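4.2 Does the layout of the trays matter?

Advice on bench layout for small-parts sorting is plentiful and mostly untested. The usual claim, repeated in the Urudberg handbook and in nearly every training sheet we collected, is that a mixed set of parts should wait in the middle of the table with the destination trays spread evenly on both sides. The reasoning given is that no destination is then much farther away than any other. We are less sure. Equal reach is easy to measure, which may be why people write about it, but it tells us little about how often a part ends up in the wrong place.

The layout we tested follows the advice closely (Figure 3). A stainless steel tray lined with white paper sits at the center of a white table, and four yellow plastic trays are set out in pairs, two to the left and two to the right. The paper lining was proposed by Milošević, who argued that thin leads are hard to make out against bare metal. We adopted it without testing it separately, and readers should not take our results as support for it.
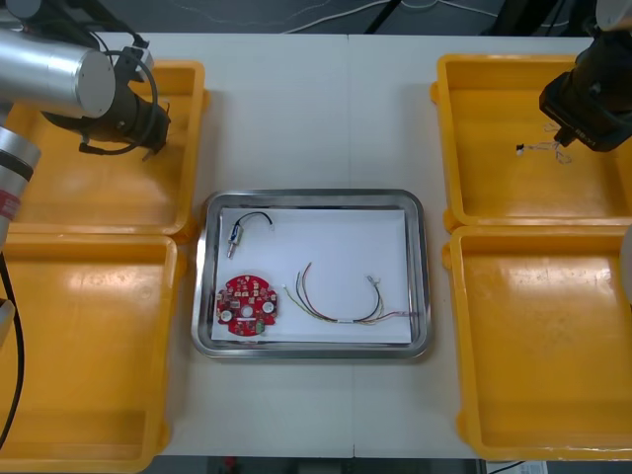 Figure 3. Symmetrical layout with the lined steel tray in the middle. On the paper are a small solenoid, a round red circuit board with a scalloped edge, and a multicolored wire harness. The upper-right yellow tray holds a thin tangle of wires.

A second problem is the choice of parts. Most of the studies we reviewed used blocks, bolts or other stiff objects that stay as they are put down. Wiring does not behave like that. A harness spreads over whatever space it is given, its ends lie across the rim, and a loose lead can rest against a neighboring part. The Stindby trials, which are often cited in favor of central placement, left out wired parts altogether. Applying their result to electronics salvage seems to us a stretch.

We logged 141 sorting rounds with the symmetrical layout and 56 with all the trays in a single row. Seven rounds were dropped from the first group before analysis for incomplete notes. The symmetrical layout came out slightly ahead on time, but the gap was smaller than the spread between sessions – too small, in our view, to justify rearranging a working bench. On misplaced parts we found no difference that we would be willing to defend.

Chege reports a much larger benefit, from nearly 2000 rounds. The trays in that study were labeled in one condition and unlabeled in the other, however, and the effect of the labels cannot be separated from the effect of position. Until someone repeats the work with labels held constant, the case for symmetry rests mainly on habit. We return to the question of labels in Section 5.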